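Vorach five-finger hands and head camera, reviewed on a humanoid platform

Reviewer: Eirlys Hopkin. Teleoperation and scripting by Rostam Jafarzadeh.

The Vorach hand is sold in left and right versions with a matching head camera and a controller box. We ran the full set through September, mainly on household retrieval tasks, and compared it with the Simões two-jaw gripper that the lab has used on the same arms for two years. Both mount to the same wrist flange with an adapter ring. The comparison covers grasping, camera coverage and the controller. We did not test the tactile option, which was not in stock when we ordered.

Installation

Mechanical fitting is simple. Four screws per hand, one connector, and the adapter is keyed so it cannot go on rotated. Calibration is slower. Each finger has to be driven to both end stops, and the thumb needs a second pass with the palm facing down. The manual gives the sequence for the right hand only and tells you to mirror it for the left, but two of the joint signs do not mirror. Rostam found this when the left thumb closed outward. Vorach support sent a corrected table the next morning.

The controller takes joint targets at 100 Hz. The Simões unit accepts the same rate, but it has one degree of freedom to command, so the wiring and the software are both much lighter. Expect to spend time on cable routing with the Vorach. The supplied cable is stiff and exits on the side of the forearm, where it can drag across the floor when the robot is low.

Grasping

Our standard test is a bottle lying on its side in an open drawer. The drawer wall blocks a low approach, the bottle can roll, and the hand has to come in from above with little room for the knuckles. We also ran a cup, a sponge and a folded cloth from a desktop.

In 20 bottle attempts per device, the Vorach hand completed 17 and the Simões gripper 12. All of the Simões failures came from one jaw landing on the drawer rim. The Vorach failures were different: the thumb reached the bottle before the index finger and pushed it along the drawer. Opening the thumb further in the pre-grasp pose reduced this, at the cost of a wider hand that needs more clearance.

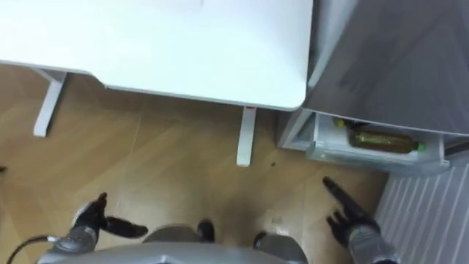

Head camera view, drawer task. Right hand short of the drawer, index finger extended, with the green-capped bottle lying inside.

The cloth was a clear win for the two-jaw gripper. Flat jaws pinch fabric cleanly, while the Vorach fingertips are rounded and tend to slide over a fold. On the sponge and cup there was no difference worth reporting.

Pulling the drawer itself is possible with one hooked finger. We do not recommend doing it often. The distal joints are rated for light side loads, and the index finger on our right hand developed measurable play after repeated pulls.

Camera

The head camera is better than we expected. With the head pitched steeply down, both hands stay in view along with the work area, which makes teleoperation comfortable at low working heights. The matte black fingers are easy to separate from a light wooden floor. They were much harder to read against the dark rubber mat in our other room, and the segmentation model lost the fingertips there several times.

Exposure needs attention. A white desktop in the upper part of the image pulls the automatic setting down, and anything in a shaded drawer goes dark with it. We locked exposure manually and left it. The software allows metering on a selected region, but the setting is not saved after a restart. Depth on translucent plastic is poor, as with every camera of this type we have used. Drawer walls come back with holes, and the planner should be given a fixed box model instead.

Running cost and reliability

Each Vorach hand weighs 430 g without the adapter. We logged 2369 grasp cycles across the pair. One tendon on the left ring finger went slack and was re-tensioned with the supplied key in a few minutes. The Simões gripper needed no service in the same period.

Verdict

Buy the Vorach set if your tasks involve bottles, handles and confined spaces, and if you have someone who can maintain a joint-level controller. For flat objects and fabric, or for a line that has to run unattended, the Simões gripper remains the safer purchase. The camera can be ordered separately and is worth considering with either one. A firmware update with saved metering regions is promised, and we will rerun the drawer test once it is released.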